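Print this page | E-mail this page

Recording demonstrations with two arms: how to begin

Before you record, write the task in one short sentence, for example "put the candy in the basket." Everybody who operates the arms must use the same sentence. In our first set, Angeliki Athanasiadis and I used different words, and we had to label 70 episodes again.

Move both arms to the start pose and wait until they stand still. Start the recording, do the task with calm movements, then stop the recording when the grippers are open and away from the objects. 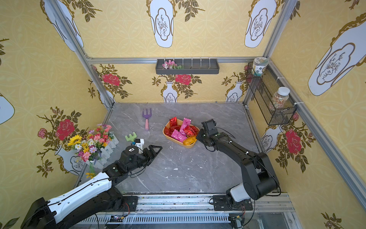 After each episode, change the position of the basket and of the packets a little. Leave the other objects on the table too, but move them from time to time, so the model does not learn that they are always in one place. If you drop a packet, pick it up with the arm and continue. Such episodes are useful, but mark them with the word "recovery."

Make a break after 20 episodes and watch two or three of them again. Check that all the cameras have the same length of video. For a first training, 300 good episodes were enough for us.

Written by Nivaldo Barros
Last updated: 2020-08-18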